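How Smoke Alarms and Sprinklers Work

A fire in a building is usually noticed by a machine before it is noticed by a person. Two kinds of machine do most of this work. A smoke alarm finds the fire and makes a noise. A sprinkler puts water on it. They are separate systems, and one does not switch on the other in most homes.

What is smoke?

Smoke is a mixture of hot gases and very small bits of material that did not burn completely. Hot gas is lighter than the cooler air in a room, so it rises. When it reaches the ceiling it spreads out sideways. For this reason smoke alarms are mounted on the ceiling or high on a wall.

Inside a smoke alarm

Many alarms use light. Inside the plastic case is a small dark chamber with a lamp at one side and a light sensor at another. The sensor is placed where the beam from the lamp does not reach it. When smoke drifts in, the tiny bits scatter the beam, and part of the light lands on the sensor. The alarm then sounds.

Steam can scatter light too. An alarm placed close to a shower or a kettle may go off when there is no fire. Builders normally put the alarm a short distance away, often in the hall outside.

Fires in the kitchen

Cooking starts more home fires than anything else. Oil in a pan gives off vapor as it heats, and if it gets hot enough the vapor catches fire without a match. Water must never be poured on burning oil. The water sinks, turns to steam at once and throws the oil outward. An adult should turn off the heat and slide a lid over the pan, if it is safe to do so. Children should leave the room and tell an adult.

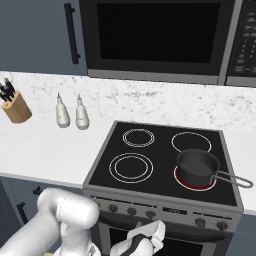
A simulated kitchen, with the microwave mounted above the stove.

Inside a sprinkler

A sprinkler head is a valve on the end of a water pipe. In a common type, the valve is held shut by a glass bulb filled with colored liquid. The liquid swells as it warms. At a set temperature, often 68 degrees Celsius, the bulb breaks and the water comes out. A metal plate below the opening spreads it into a wide spray.

Each head works on its own. If one bulb breaks, the others stay closed unless they get hot as well. Smoke does not open this kind of sprinkler, and neither does burnt toast.

An example: Carkumwood Apartments

The Carkumwood building on Skultomgate has 60 apartments and 69 smoke alarms. Every apartment has one alarm, and the other nine are in the halls and stairways. The alarms in the halls are wired to a panel by the front door. The panel shows which alarm has sounded, so firefighters know where to go first.

Words to know

Sensor: a part that responds to something such as light or heat.
Vapor: a liquid that has turned into a gas.
Valve: a part that opens or closes to control the flow of water.

What to do when the alarm sounds

Leave by the nearest safe exit. Use the stairs and not the elevator. Stay low if there is smoke. Close doors behind you. Go to the meeting place your family has chosen, and call 911 from outside. Do not go back in until a firefighter says you can.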